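Chapter 5: Beans from Dry

By Huguette Chisholm
June

I came to dried beans by way of a mistake. I'd ordered a case of black beans for my cooking class, thinking they were canned, and what showed up was a sack I could barely lift. 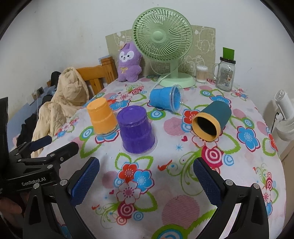 So I learned. My first pot was crunchy at the edges and mush in the middle, and my students ate it anyway (bless them!). By the end of that term we were cooking beans every week, and I'd stopped buying cans at home.

In this chapter we'll soak, simmer and season. Start with 200 grams of dried beans, pick out any stones, and cover them with plenty of cold water. Leave them for 8 hours — overnight is easiest. Drain, cover with fresh water, add a bay leaf, boil hard for ten minutes, then turn the heat right down.

Taste 5 beans, never just one. If they're all creamy, you're done. Salt is a touchy subject and we'll get to it in the next section, along with my favorite bean and sweet corn salad, which keeps beautifully in the fridge for lunches.

Comments

Fergus Gillies: Used 300 grams and my pot was too small. Bigger pot next time!

Hilde De Bruijn: Does the hard boil matter for lentils too?

Ifor Price: Made the salad with extra lime. Very good.

Copyright Huguette Chisholm | Contact | Back to top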